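Bin picking with mixed objects – project report
Student: Živko Petek
4 Aug 2025

3. Method
The Birkett planner was run on the KUKA arm with the two-bin layout left unchanged between sessions. Each trial ended after a successful lift or four failed grasps. Joint torque was logged throughout.

4. Results
We completed 483 trials. Soft items gave the most failures – the knitted cloth in particular, where the fingertips closed on yarn and slipped.
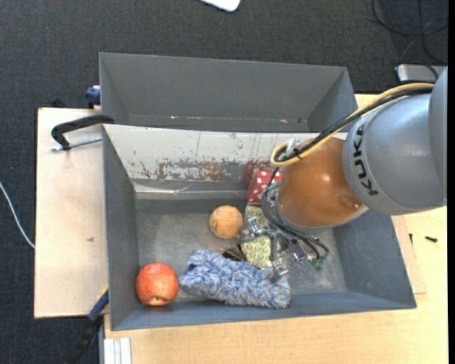 Cable routing near the gripper also limited wrist rotation, and two approach angles were removed from the planner for this reason.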